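Interim Progress Report: Recovery and Annotation of the Plullar Mission Word Lists

Submitted to the Panagiotou Fund, 9 June 2021

1. Scope of this report

The grant supports the transcription, comparison and publication of the word lists kept at the Plullar mission by at least three writers over the first half of the nineteenth century. This report covers work on the manuscripts themselves, the comparison with printed sources, and the state of the database. Spending is reported separately on the Fund's own form.

2. Transcription

The main manuscript (List A in our proposal) is now fully transcribed. It contains 671 entries, each with a headword in the local language and a gloss in French. The proposal gave a lower figure because the earlier catalog counted only the entries in the main column and passed over those written in the margins. The marginal entries are in a second hand, smaller and more upright, and we now treat them as a separate layer with its own code.

List B is a partial copy of List A. It was thought to be independent, but it repeats several of List A's slips, including a gloss entered one line too low and carried down for the rest of the page. It is still useful. Where List A has been damaged by damp along the lower margin, List B often keeps the reading, and 15 entries have been restored from it. These are marked in the transcription with a dagger.

List C is the shortest and the most difficult. The glosses are in a mixture of French and Latin, and the writer shortened both without any fixed system. A first pass is done. The second pass has started and will take up most of the next period.

3. Spelling and sound values

All three writers used French spelling habits, and none of them had a consistent way to write sounds that French lacks. The writer of List A uses "rh" for what seem to be two different back consonants. The marginal hand sometimes corrects this to "kr" or "hr" – the choice looks deliberate in word-initial position and much less so elsewhere. We have kept every spelling as written and added a normalized form in its own field, with a confidence grade of high, medium or low.

Final consonants are a further problem. List A often drops them, as a French reader might expect of a silent letter, while List C tends to write them. Where the two lists share a word, the List C form has been preferred for the normalized field unless there is evidence against it.

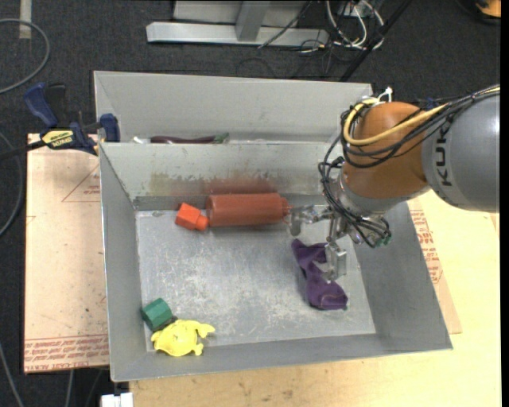

Glottalized consonants are not marked in any list. We do not plan to restore them from modern recordings, since that would hide what the manuscripts say. A cross-reference to the modern form will be given where speakers have agreed that the match is sound.

4. Comparison with printed sources

The proposal listed the Tatis vocabulary as the main printed source for comparison. Its compiler did not name his informants, and it has usually been cited as firsthand work. Our comparison suggests that a good part of it was taken from List A or from a lost copy of it. About 200 headwords agree letter for letter, including some that are clearly miscopied. The strongest case is a word for a kind of basket, where List A has an ink blot over the third letter and the printed text has a different letter that fits the visible strokes.

The section on kinship terms does not follow this pattern. It has no parallel in any of the three lists and may well be firsthand. We recommend that it be cited on its own, apart from the rest of the vocabulary.

5. Database

Records are held in Cusora and exported to plain text at the end of each working session. List A has been loaded in full. List B has been loaded only where it differs. A sample of 100 records was checked against the page images by a second reader, and the errors found were mostly missing accents in the French glosses. An accent check has been added to the entry form.

6. Changes to the plan

The place-name index has been moved to the last phase. Many of the names in List C cannot be read with confidence until the abbreviations are settled, and an index made now would have to be redone.

7. Work for the next period

Complete the second pass of List C.
Draft the note on the printed vocabulary and its sources.
Send the normalized forms to the language program for review.
Prepare a table of abbreviations for the introduction.

The transcription of List A is ready for the Fund's reader and can be sent on request in either plain text or print.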